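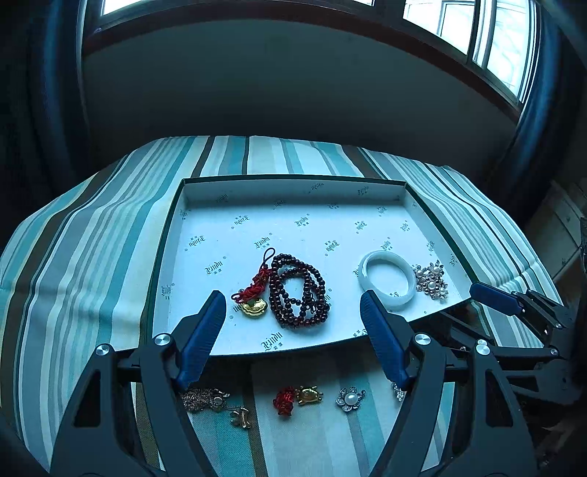
Can a long bead strand be stored in the same box as a bangle and a knotted cord piece? It can, provided the box is shallow and flat-bottomed, the strand is laid in loose loops, and the hard piece has its own space.

## Trallotden repair shop revises storage sheet for strung and knotted jewelry

TRALLOTDEN, 4/20/20. The Simard repair shop on Bernari Street has issued a revised storage sheet for customers who keep beads, bangles and cord ornaments at home. The new sheet replaces one printed in December and drops the earlier advice to hang long strands from a hook. It recommends flat storage in a shallow box with a light-colored lining.

The change follows a review of the shop's own intake records. Simard logged 188 strung or knotted pieces for repair over the review period. The most common fault was stretched cord near the clasp or closing knot. Abrasion at the bead holes was second. Loose or pulled knots on decorative cord came third, and most of those pieces had been kept in a drawer or pouch with metal jewelry.

According to the shop, hanging puts the full weight of a strand on a short length of cord. On a light necklace the effect is small. On a long strand of round beads the cord lengthens over time, gaps open between beads, and the beads begin to saw at the cord with each movement. Laying the strand flat spreads the load.

### What the sheet covers

The sheet is one page, printed on both sides. The front deals with layout. A long strand should be coiled in wide, overlapping loops, with no loop pulled tight around another. An open oval works better than a tight circle because the cord is bent less sharply. Shorter inner loops are acceptable if they can be lifted without dragging the outer ones.

Knotted cord ornaments should lie face up, with the hanging loop extended. A loop folded back under the knot will take a crease and may not hang straight afterward. If the ornament has to share a compartment with a strand, the sheet says to keep the cord loop pointed away from the beads. Thin cord slips between beads easily, and pulling it free is a frequent cause of damaged knots.

Bangles go toward the edge of the box. They may touch the beads while the box is at rest, but they should be blocked with a folded strip of cotton or acid-free tissue before the box is moved. The shop does not recommend foam. Some foams break down and leave a residue that is difficult to remove from drilled beads.

The back of the sheet covers cord. Simard restrings at a minimum breaking load of 18 pounds for heavy strands and leaves a gap of 2 millimeters at the closing knot so that the strand can flex. Elastic cord is listed separately. It should never be stored stretched, and the sheet advises replacing it when it no longer returns to length.

### Boxes and linings

The shop tested several containers already in use by customers, including chocolate tins, shirt boxes, divided plastic trays and the shallow gift boxes in which jewelry is often sold. Low-walled gift boxes did well. The piece can be seen and lifted from above, and the flat floor lets a strand settle in one layer. Their main weakness is the lining. Printed linings are common, and not all inks are stable.

The sheet describes a simple check. A damp white cotton swab is rubbed on a corner of the print for a few seconds. If color comes off, a sheet of plain white tissue should be placed over the lining before any cord, silk or porous bead goes in. If the swab stays clean, the lining can be used as it is. The test should be done with the box empty, and the corner should be left to dry before the jewelry is returned.

Dyed cord needs the same check in reverse. Red and black cords are the ones most likely to transfer color to a white lining or to pale beads, mainly in humid rooms. The shop advises testing the underside of the knot, where a faded spot will not show.

Cirkari, which supplies paper goods to shops in the region, will produce a flat tray insert based on the sheet. The insert is plain white board with a single low divider, unprinted on both sides, and is cut to fit the two gift box sizes Simard uses most. The first run is up to 400 inserts. They will be packed flat and folded by the customer. Cirkari has not announced a retail price. Simard will include one insert with each restringing order while the first run lasts.

### Sorting before storage

A short section was added on sorting, in response to questions received by phone. The sheet suggests working on a table covered with a cloth. Cloth stops round beads from rolling if a cord gives way, and it is easier on polished surfaces than bare wood or glass. Any ordinary tablecloth will do, but it should be pulled flat where the pieces are laid out. Beads collect in wrinkles and are lost when the cloth is shaken.

Each strand is to be checked along its full length by passing it slowly between finger and thumb. Rough spots, visible cord between beads, or a bead that spins more freely than the ones next to it should be noted. A strand with any of these faults should be boxed and not worn until it has been restrung. Beads should be wiped with a dry soft cloth only. Water wicks into the drill holes and weakens natural fiber cord.

Simard's counter is closed to walk-in customers. Repairs are being accepted by mail, and pieces should be sent in a rigid box with the strand tied to a card at both ends. The knot on the card should go around the cord at the clasp, never between beads. Turnaround for mailed work is longer than usual.

The revised sheet is available by mail with a stamped, addressed envelope. Copies of the December version should be discarded.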